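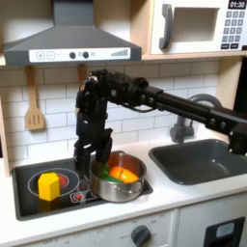 Ma belle-sœur au repas dimanche... enfin à un repas de famille, peu importe lequel : et il fait la vaisselle, ton machin, ou il fait juste semblant de cuisiner ?

Bon. Elle pose LA question, et comme je me la prends à chaque fois que je parle de mon boulot, je fais un fil. Il va être long, prenez un café.

Je passe mes journées sur des bras robotisés dans une cuisine jouet. Légumes en plastique, casserole en inox, petit évier. Le projet s'appelle Rornora, et l'idée de départ tient en une phrase : est-ce qu'une machine peut apprendre à ranger, attraper, poser, dans un endroit qui ressemble à chez vous ?

Réponse courte : un peu. Réponse longue : le reste du fil.

D'abord, pourquoi une cuisine d'enfant. Les gens rigolent, mais un morceau de carotte en plastique pose déjà presque tous les ennuis d'une vraie carotte. Il est rond, il roule, il se coince sous le voisin, et au fond d'une casserole il faut aller le chercher sans cogner le bord. Le bord de la casserole, c'est mon ennemi personnel depuis février.

Prendre un objet posé tout seul sur un plan de travail bien dégagé, on sait faire. Vraiment. Ça fait même longtemps que dans les ateliers on sait faire, à condition que la pièce arrive toujours au même endroit, dans le même sens.

J'ai travaillé deux ans chez Renar avant, une boîte de mécanique. Là-bas il y avait un robot qui chargeait des pièces dans une machine du matin au soir sans se plaindre. Magnifique. Sauf que si quelqu'un décalait le bac d'une largeur de main, il fermait sa pince dans le vide et il continuait, très content de lui.

Et le balayage de l'atelier, les copeaux sous les machines, le chiffon oublié sur l'établi ? C'était nous, avec un balai. Ça l'est toujours, d'après les anciens collègues.

Une maison, c'est l'inverse d'un bac bien calé. Chez moi la louche n'est jamais deux fois au même endroit, le torchon est soit sur la poignée du four soit par terre, et il y a toujours un verre là où il n'y en avait pas la veille. Un humain ne le remarque même pas. Pour le bras, c'est une autre cuisine.

Donc on fait répéter. Beaucoup. La dernière série, sur un seul geste (sortir un légume de la casserole et le poser à côté), c'était 2000 essais. Sur les 200 derniers, gardés pour l'évaluation, je n'ai pas eu honte du résultat, et c'est déjà énorme par rapport à l'hiver dernier !

Par contre j'ai changé la casserole de place pour voir. Là j'ai eu un peu honte.

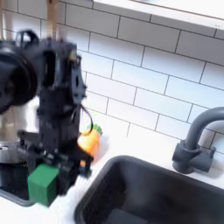
Et à quoi ça sert de déplacer des cubes, me demande un lecteur en réponse, puisque personne n'a de cubes à ranger dans sa cuisine ?

Je comprends la remarque, et je me la suis faite aussi ! Mais un cube c'est bien pratique : des faces plates, une pince à deux doigts s'y sent chez elle. On commence par là, et ensuite on regarde ce qui casse quand on passe à une forme pénible. Un bloc vert attrapé proprement, ça me dit que le bras va où il croit aller. La carotte, elle, me dit s'il comprend quelque chose à ce qu'il touche.

(Spoiler : pas grand-chose.)

Après il y a le voisinage. Vous, quand vous portez un truc au-dessus du plan de travail, vous contournez la bouteille d'huile sans y penser. Lui, il faut qu'il apprenne que son coude existe. Et ses câbles. J'ai vu plus de légumes partir dans l'évier à cause d'un coude que d'une pince ratée.

Quelqu'un m'a demandé en message privé pourquoi on ne met pas simplement une main à cinq doigts. Parce que c'est cher, que ça tombe en panne et que ça ne règle pas le fond du problème. On fait déjà des choses étonnantes avec deux doigts -- essayez de débarrasser une table avec des baguettes, vous verrez, on y arrive, c'est juste lent et assez humiliant.

Lent, parlons-en. Les vidéos de démo que vous voyez passer sont souvent accélérées. Pas toujours, mais regardez dans un coin s'il y a un petit « x4 » ou « x10 ». Moi maintenant c'est le premier truc que je cherche.

Au salon Brirkilitz j'ai vu une démo de pliage de serviettes. Une très jolie pile à côté du stand, et une serviette en cours de pliage. Je suis allé chercher un sandwich, j'ai fait la queue, je suis revenu. Même serviette.

Je ne me moque pas (un peu), le tissu c'est affreux. Ça n'a pas de forme ! Un légume en plastique, au moins, il reste un légume en plastique quand on le lâche.

Alors, les corvées, on en est où, selon moi et seulement moi :

Aspirer le sol d'une pièce rangée : oui, depuis des années, et c'est bien parce que c'est VOUS qui avez rangé la pièce avant.

Poser des objets rigides d'un endroit à un autre, dans un coin connu : ça vient, c'est mon métier, j'y crois.

Vider le lave-vaisselle : par morceaux. Une tasse, oui. Les couverts, pitié. Le truc en plastique retourné plein d'eau, jamais de la vie.

La vaisselle à la main, avec du gras et une éponge : non. Désolé pour ma belle-sœur.

Petite parenthèse argent, puisqu'on me pose la question aussi. J'ai payé 385 euros l'an dernier pour faire réparer mon lave-vaisselle, une machine qui fait une seule chose, dans une boîte fermée, et qui la fait très bien. Un bras qui ferait tout dans la pièce entière, je vous laisse imaginer le devis de la panne.

C'est d'ailleurs l'argument des gens de Pattinasarany, avec qui je me dispute régulièrement : d'après eux il vaut mieux adapter la cuisine à la machine, des tiroirs standard, des assiettes toutes pareilles, et basta. Ils ont sans doute raison sur le plan technique. Mais moi je veux garder mes assiettes dépareillées, et je pense que vous aussi.

Je continue donc avec ma casserole. Prochaine étape, deux légumes coincés l'un contre l'autre, et on ne prend que celui qu'on a demandé. Si vous avez des idées de trucs vicieux à mettre dedans, je prends tout, sauf les spaghettis.

Ah et oui, on m'a déjà proposé les petits pois. Trois fois.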